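Two-armed bench takes over block sorting at Ustorbridge toy firm

Staff at the Boateng toy works in Ustorbridge have begun sharing the packing room with a pair of robot arms, which pick up wooden alphabet blocks and set them side by side in a row. The bench has been on trial there for 4 weeks and will stay until at least the end of March.
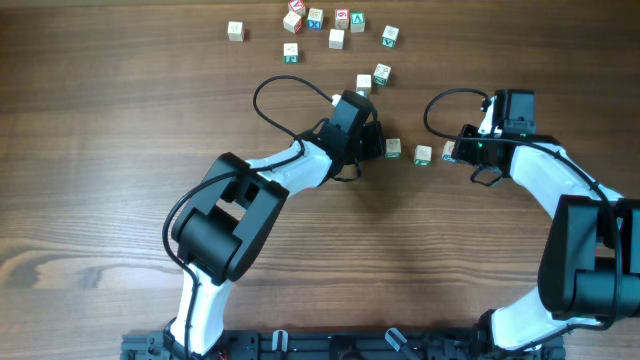
Page last updated at 16:10

The arms work from the front edge of a wooden table. Blocks are tipped out loose on the far side and each arm reaches for the ones it can get to. Until now the sorting was done by hand, by 2 people on each shift, who picked out letters to match an order card and then checked each other's rows.

Boateng makes name sets to order as well as plain boxed alphabets. Name sets are the slower job. The firm packs 225 of them in a normal week, and more before Christmas.
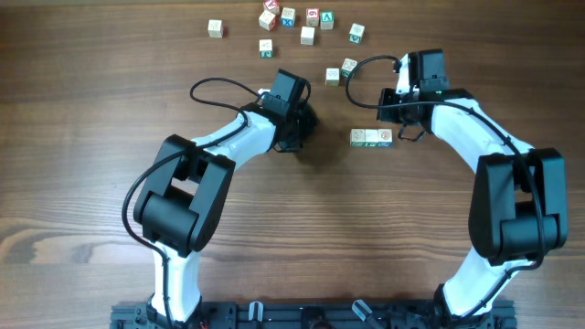
What changes for the packers

No jobs are going, according to the firm. The packers who used to sort will load the table, read the finished row against the card and deal with rejects. A block with a chipped corner or a weak print still has to be spotted by a person.

Leilani Pettigrew, packing room supervisor, said the first fortnight was harder work than before. "We were doing our own sorting and watching the bench as well," she said. "It's slow. A good packer is a lot quicker than it is, and we've told them that."

The control software, called Zarkix, is set up by a fitter from Mekel, the company supplying the bench. Two packers have been trained to stop and restart the arms, and

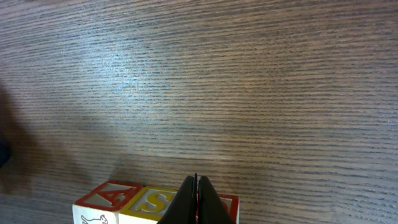

a third will be trained next month. They get an extra 70p an hour while they are in charge of it. The rate was agreed for the trial only and will be looked at again when it ends.

Shift times have moved too. The early start at 6.30am has been dropped for the packing room, and the bench is switched off whenever there is no trained person on the floor.
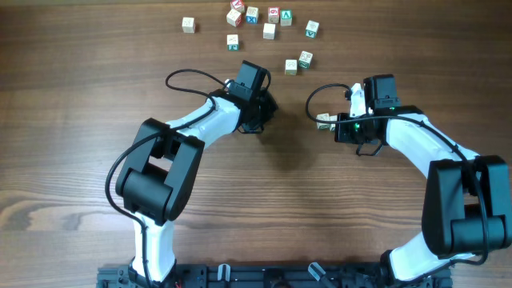 Latrice Quintanilla would like the firm to put the new duties in writing before the trial is over. She said she did not miss the sorting, which was hard on the wrists, but that checking rows all day was tiring in a different way and people should be able to swap jobs after the morning break.

Boateng said swaps were already allowed and a written rota would go up in the packing room.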